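Grains month at the Wemholm kitchen

July is grains month in the Wemholm kitchen, and I could not be happier about it! We have had soup, we have had pickles, we have had the great bread weekend (still finding flour behind the radiator), and now it is the turn of all those small, golden, nubbly things that sit in the cupboard waiting for somebody to be nice to them. Couscous, millet, coarse crumbs for frying — if you can pour it into a bowl, we want to cook it.

The first session went to plain basics: a white bowl, a wooden handle to stir with, a tray close by, and plenty of time.

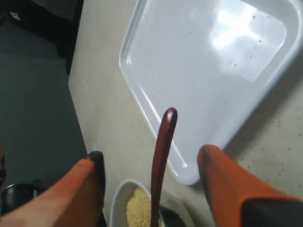

Khang Khổng wrote in afterwards to say that millet is far better if you toast it in a dry pan before any water goes near it, and could we please put that on the recipe sheet. Done, Khang, and thank you. I tried it at home the same evening and ate the lot standing up.

The new sheet has three recipes on it, including the Lemness salad with lemon and far too much parsley (my favourite, can you tell?). Couscous wants its lid left on for the full time, then a proper fluffing. Crumbs want a hot pan and your whole attention. Copies are in the rack by the door, and we can print up to 168 of them before the paper runs out, so do take one for a neighbour.
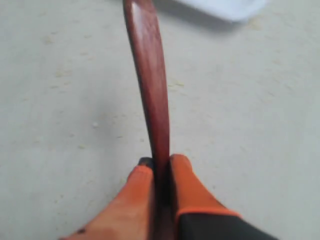
Spoons next! Several of you have asked how to look after wooden ones, and I am delighted, as I could talk about them all day. Wash by hand, dry straight away, and never leave them standing in the sink. Bare wood likes a rub of food-safe oil now and then, but a dark, glossy piece with a smooth finish like this one only needs a soft cloth. Bring your oldest spoon along to the next session and we will oil the dry ones together while the millet cooks. Doors open at 6.30, and aprons are on the hooks.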